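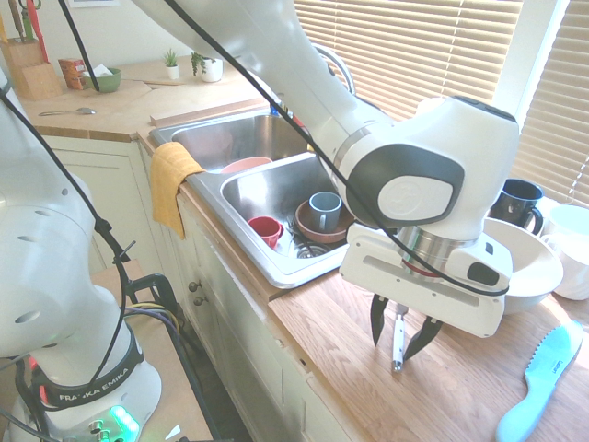

*A white utensil between the gripper fingers, beside the kitchen sink.*

Mon 16 April

The Zarnesthorpe goalkeeper has played every league minute since January, when she took over from a teammate who tore a knee ligament in training. Before that she had spent most of two seasons on the bench. She is 31, and she says she had started to think about stopping.

"I had the conversation with my family over Christmas," she says. "I said I'd finish out the season and then see. I wasn't upset about it. I'd had a good run. Then the injury happened and I was starting on the Saturday."

Her first match back was away at Rumell, and it did not go well. Zarnesthorpe lost by three goals, and the second came from a cross she came out for and missed.

"I was late. I hadn't come for a cross in a real match in more than a year. In training your own players don't run into you. At Rumell they ran into me. I watched it back on the Sunday and I was a full step behind on all of it."

The coaching staff left her in the team. She asked for extra work on high balls, and the club's two youth strikers were sent over on Tuesdays and Thursdays to crowd her. She says that helped more than anything said to her in a meeting.

Since then results have picked up. Zarnesthorpe beat Coşkun at home in front of 3000, the biggest crowd of the season, and she saved a penalty late in the first half. She does not think much of it as a save.

"It was at a decent height for me. If she puts it lower, it goes in. People still bring it up at the grocery store. The one I liked was in the second half, a header off a corner. I got my feet set early and it hit me in the chest. It looked like nothing."

The home crowd is usually closer to 2000. She says the players notice the difference mostly behind the goal at the parking lot end, where the stand is low and the fans are near enough to talk to her.

"They tell me the time. They tell me when someone's warming up. One of them told me my shoe was untied, and it was."

The shirts will have a new sponsor next season, with Fidis replacing the local firm that has been on the front for years. The club has said the money will go toward resurfacing the training field. She is in favor.

"The far corner floods. We just don't use it from November on. So you're doing shooting drills on two-thirds of a field, and everyone's on top of each other. I'd wear anything on the shirt if they fix that corner."

Her contract is up this summer. The club has offered another year, and she has asked to leave it until the last match is played. The teammate she replaced is running again and is expected back for preseason.

"We talk most days. She wants her place back and I want to keep it. That's fine. I was on the other side of it for two years and she was always good to me."

Asked whether she will sign, she says she has told the club she is leaning toward it.

"My knees are all right. I'm sleeping fine after matches. Ask me again when we've played Rumell at home."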